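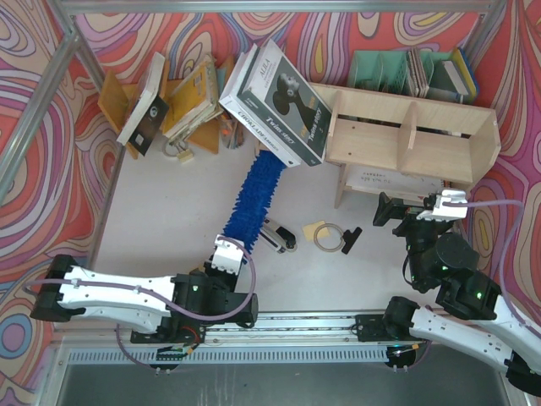 3.2 Small items and the shelf

Desk supplies made up most of the loose items in the Tarnov set. Each layout placed books, a wooden shelf, a duster and a handful of stationery on one white surface, and we recorded 140 layouts in all. Tape rolls, clips and note pads were put down close together, often touching, as people tend to leave them (Figure 2). 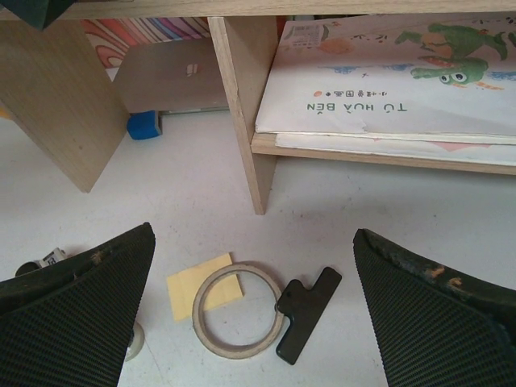 Figure 2. Note pad, masking tape and black clip on the surface below the wooden shelf.

Overlap matters for the order of tidying. A pad with a roll lying on it cannot be shelved until the roll is moved, and we scored such pairs as one step with 2 parts. Soft items were harder to score. A chenille duster has no fixed outline, and small things set on it shift when it is lifted.

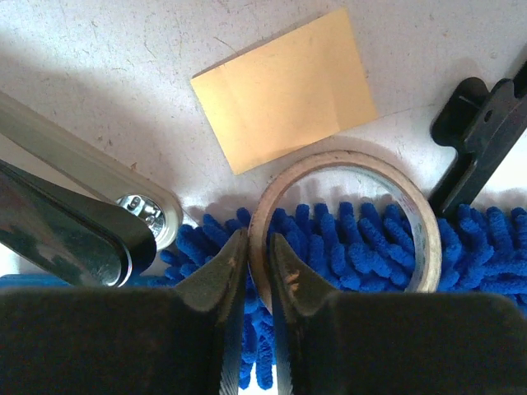 For this reason the duster was always listed last in the written plan — after tape, paper and books. Vakulenko checked the plans by hand and sent 8 back for correction, mostly for books with no shelf position given.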